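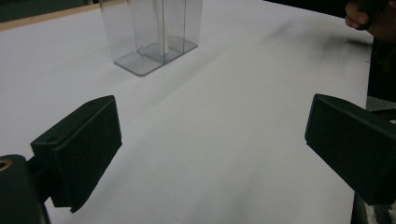 Meine Tischplatte, weiß und matt

Weiße matte Tischplatte — wie pflegen, ohne dass sie glänzende Stellen kriegt?

Malsha Sheikh
Hallo zusammen, ich bin im October-Chaos (so heißt bei uns der Umzugsmonat, fragt nicht) an einen neuen Arbeitstisch gekommen und schon nach kurzer Zeit leicht verzweifelt. Die Platte ist weiß, ganz glatt, matt, ohne Muster oder Maserung. Genau so wollte ich sie haben! Ich nähe und bastle daran, abends wird auch mal gegessen, und jetzt habe ich zwei Probleme.

Erstens sehe ich je nach Licht unterschiedliche Weißtöne. Auf dem Foto geht es links leicht ins Fliederfarbene und zur Mitte hin eher ins Graue, fast ein bisschen grünlich. Ist das die Platte oder das Licht? Ich habe das Modell Wirudance von Romaniuk, gebraucht für 40 Euro gekauft, eine Anleitung war leider nicht dabei.

Zweitens die Pflege: Meine Schwester schwört auf Schmutzradierer, mein Nachbar sagt, damit poliert man matte Flächen blank und das geht nie wieder weg. Was stimmt denn nun? Und was mache ich bei Kugelschreiber? Der kommt bei uns garantiert, meine Tochter malt gern über den Blattrand hinaus.

Danke schon mal für alles, was euch einfällt!

Hobelspan_214
Hallo Malsha, zum Farbton zuerst: Ich würde auf das Licht tippen. Weiß nimmt alles an, was drum herum ist, Tageslicht vom Fenster, Lampe, eine bunte Wand, und die Kamera mischt dann auch noch mit. Leg mal ein Blatt Druckerpapier auf die fliederfarbene Stelle und schieb es langsam rüber zur grauen. Ändert sich das Papier genauso mit, liegt es am Licht. Bleibt das Papier gleich und nur der Tisch wird anders, dann ist die Platte vielleicht ungleichmäßig nachgedunkelt, das gibt es bei gebrauchten Sachen schon.

Beim Schmutzradierer hat dein Nachbar recht. Das Zeug ist im Grunde sehr feines Schleifmittel. Einmal vorsichtig über einen Fleck, okay, aber wer damit jede Woche wischt, hat irgendwann speckige Flecken, die man gerade bei schrägem Licht sieht. Ich habe mir so eine Schreibtischplatte versaut und ärgere mich heute noch.

So mache ich es inzwischen: lauwarmes Wasser, ein Tropfen Spülmittel, weiches Tuch, danach mit klarem Wasser nachwischen und trockenreiben. Das Nachwischen lassen die meisten weg und wundern sich dann über Schlieren. Kugelschreiber geht bei mir mit etwas Spiritus auf einem Wattestäbchen weg, aber bitte vorher an der Unterseite oder ganz am Rand testen. Auf Lack wäre ich damit sehr vorsichtig!

Und keine Möbelpolitur. Die macht matte Flächen fleckig.

gerda.k
Wachstischdecke drauf und gut ist. Habe ich seit 4 Jahren, drunter sieht alles aus wie neu.

Malsha Sheikh
Danke euch! Den Papiertest habe ich gleich gemacht, das Blatt wird links genauso fliederfarben wie der Tisch. Also das Licht, puh. Tischdecke ist lieb gemeint, gerda, aber beim Nähen rutscht mir die ständig weg — vielleicht hole ich eine zum Essen. Den Spiritus teste ich erst mal an der Unterseite.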